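Speaker notes - Reading a Dance Floor, Linby DJ night class

Slide 1. Say hi, thank Svenja Wunderlich for the room. Ask who's played a wedding. Wait for hands!

Slide 2. My first wedding - 174 guests, and I'd planned every song in order. By song six the floor was bare. Tell the grandma story (keep it short).

Slide 3. Watch feet, not faces. People at the edge tapping along are your next dancers, so play for them and the middle will look after itself. 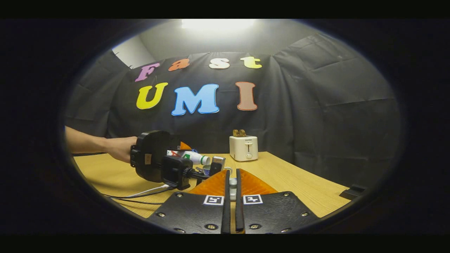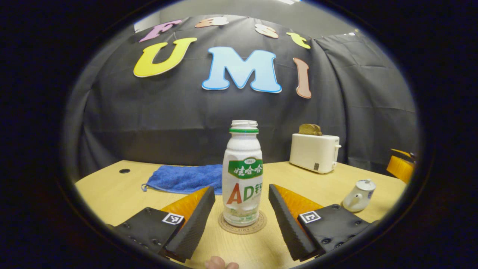 Foam letters on the backdrop, and a drink bottle on its coaster.

Slide 4. Tempo. Play the 2 clips back to back, same singer, very different energy. I love this bit - let them argue over which colour of mood suits dinner.

Slide 5. Requests. Write them all down, say "I'll try", and mean it. Kerttu's trick: save the favourite for after the cake.

Slide 6. Questions, 14 minutes. Handouts are by the door.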